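大理石台面去渍、日常保养，一篇写完

赶时间写的，想到哪写到哪，有错字多包涵。

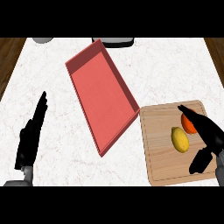

先说结论。大理石怕酸，怕油，怕你手勤。三样里面最后一样害人最多，我见过的坏台面一大半是擦坏的，用错东西擦的。

我自己家那块是白的，用到现在第七年，中间翻过一次车（柠檬，后面讲）。另外帮亲戚朋友弄过好几块，白的灰的都有。不是专业石材师傅，修裂缝、整块翻新这种别问我，问了也不会。

一、先分清是哪种印子

这步别跳。很多人上来就猛擦，擦完更糟。

印子分两类。一类是渗进去的，颜色变深或者带色，咖啡、油、酱油、红酒、铁锈都算。一类是表面被酸咬了，发白、发乌，颜色没变深，侧着光看没有光泽，手指摸过去有点涩。英文叫 etching，中文有叫蚀痕的，有叫酸蚀的，随便。

判断办法：关灯，手机手电筒贴着台面平着照。有光泽但颜色深，渗的。没光泽、像一块哑掉的水印，蚀的。

两样都有的也常见，比如红酒，又酸又带色。先去色，再处理光泽，顺序别反。

二、要准备的东西

小苏打，超市那种食用的就行
双氧水，药店3%的
中性洗洁精，颜色浅一点的
保鲜膜
美纹纸胶带
塑料刮片，旧的会员卡也可以
白色棉布，一定要白的，花毛巾会掉色
大理石抛光粉（只有蚀痕才用得到）
渗透型石材密封剂

不要准备的：白醋、柠檬酸、洁厕灵、去水垢喷雾、钢丝球、百洁布绿的那一面。网上有人教白醋加小苏打万能去污，瓷砖你随意，大理石上千万别。那个冒泡看着很爽，醋在咬你的石头。

密封剂我用过两个，Brondilik 和 Astus。Brondilik 味道小，干得慢；Astus 味道冲，开窗开风扇，干得快。效果我没分出来。哪个好买买哪个。

三、渗色的处理：敷膏法

原理很简单，糊一层膏，水分慢慢干掉的时候把里面的颜色往外带。别指望一次干净。

1. 台面先用温水加两滴洗洁精擦一遍，清水擦一遍，晾干。要真的干，隔夜最好。

2. 看印子配膏。
有颜色的（咖啡、茶、红酒、果汁）：小苏打加双氧水。
油性的（食用油、黄油、护手霜）：小苏打加水，再加一小勺洗洁精。
铁锈：家里的办法基本没用，买专门的石材除锈膏，看清楚标签写没写适用大理石。很多除锈产品是酸性的，只能用在别的东西上。
深色石头注意，双氧水可能让颜色变浅，先在水槽背后、角落这种地方试。浅色的一般没事，也还是试一下吧。

3. 调到花生酱那么稠。太稀会流，流到哪哪湿一片，看着吓人。太干粘不住。

4. 美纹纸在印子外面围一圈，留一指宽。膏抹上去，厚度差不多半厘米，边上盖过印子一点。

5. 盖保鲜膜，四边用胶带封上，拿牙签扎几个小洞。放24小时。

6. 揭掉保鲜膜，膏留在上面继续干。这一步很多教程不写！要干到发白开裂才算完，又是大半天，潮的天气要两天。

7. 塑料刮片刮掉，湿布擦，干布擦。别马上看效果，石头这时候是湿的，颜色都深。第二天再看。

8. 没掉干净就再来。我妈家那块油印敷了四次才看不出来。第一次之后几乎没变化，她差点让我滚，第三次开始明显浅了。

四、蚀痕的处理

小面积的、亮面的，可以自己来。哑光面的别用抛光粉，会磨出一块亮的，比原来还显眼。哑光面轻微蚀痕我的建议是不管它，用久了整块都会匀一点。

步骤：
抛光粉撒一小撮在印子上，喷一点水，成糊。
湿棉布包着手指画圈，力气中等，三到五分钟。中间干了就补水，一定不能干磨。
擦掉，看。不够再来一轮。
最后往外扩一圈轻轻带过，不然中间亮外面不亮，有个圆印。

指甲刮过去有明显坎的，深了，自己弄不回来，找人。

我那次翻车就是这个。半个柠檬切面朝下扣在台面上，扣了一晚上。第二天一个完整的圆，连果瓣的纹都有。抛光粉磨了好几轮，淡了大概七成，圆圈的轮廓侧光还在。后来就放个罐子挡着，挡到今天。

五、密封

密封剂不是一层保护膜，这点误会的人特别多。它是渗进石头毛孔里，让油和水进得慢，给你时间去擦。挡不住酸。封完照样怕柠檬照样怕醋。

要不要封，滴水试：台面上滴几滴水，等15分钟，擦掉。下面颜色变深了，该封。没变，过几个月再试。

怎么封：
台面清干净，晾一天。刚敷过膏的多晾一天。
分块做，一次半米左右，别一口气涂满。
白布蘸着薄薄抹一层，等说明书上的时间，不同牌子不一样，别信我信瓶子。
时间到了把表面多余的全部擦掉，干布，用力。没擦干净会留一层发粘的雾，很难看。真留了就再抹一点密封剂上去，把它化开，马上擦干。
需要第二遍的按说明书间隔。
完全固化之前不碰水，不放锅。

多久一次？看用的程度。我家炒菜多，水槽边一年一次，其它地方两年。滴水试比算日子准。

六、每天怎么弄

擦：温水加一点点中性洗洁精，拧干的布，再过一遍清水，再干布收一下。洗洁精别多，残留久了台面发雾，很多人以为是蚀了，其实洗洁精没擦掉，温水多擦两遍就回来了。

洒了：先吸，别抹。纸巾按上去，换纸再按。一抹开，一小滴变一大片。

切东西：垫砧板，刀直接上去会留划痕，刀也钝。

热锅：放锅垫。石头本身能扛点热，但是忽冷忽热可能裂，密封剂也受不了。

油壶、酱油瓶、醋瓶：底下垫个小碟子或者托盘。瓶底那一圈印子是最常见的印子，每家都有。醋瓶尤其。

罐头：湿的铁罐头不要过夜，会留锈圈。锈圈前面讲了，最烦。

水垢：水龙头根部那一圈白的。不能用除垢剂。软的可以拿湿布捂一会再擦，硬的用塑料刮片放平了慢慢刮，不要竖着铲。

七、读者问过的

Nelly Urrego 来信问，台面和水槽接缝的硅胶发黑怎么办，能不能喷除霉剂。含氯的除霉剂别让它流到石头上，久了伤光泽。做法是纸巾搓成条，浸了贴在硅胶上，两边石头先贴好美纹纸，到时间揭掉，多擦几遍清水。黑得厉害的直接割掉重打，比天天对付它省心。

Radka Petek 问姜黄。姜黄是渗色里面比较难的一种，双氧水膏可以试，敷完如果厨房有太阳，让它晒着，颜色会自己退一些。她后来回信说敷了两次加上晒，还剩淡淡一点黄，她放弃了，我觉得也可以放弃了。

还有人问白色大理石整块变黄。原因多，可能是里面的铁质氧化，可能是以前打过蜡，蜡老了。蜡的话可以用石材专用除蜡剂，铁质的没办法，我没办法。

有人问婴儿油、橄榄油擦台面能不能增亮。能亮半天。然后油渗进去，变深，你再回到第三节去敷膏。别。

八、什么时候找师傅

裂了，裂缝会动的
缺角，大的
大面积蚀痕，超过一个盘子
之前请人打过蜡或者镀过膜，你不知道是什么东西的

找的时候问清楚：是打磨还是只上蜡。只上蜡的便宜，当天看着特别亮，几个月就没了。要打磨的，问用水磨还是干磨，干磨灰大，全屋都是，柜子要封起来。价钱按平米还是按次也先问好，小台面按次往往更贵。再就是问保不保返工，写在单子上，微信里说的也截个图。

我上次问过的那家报了1,540，含密封，没做，嫌贵，柠檬印就还在那。

暂时这么多。密封剂快用完了，等买了新的再补一段怎么擦雾，上面那段写得有点急。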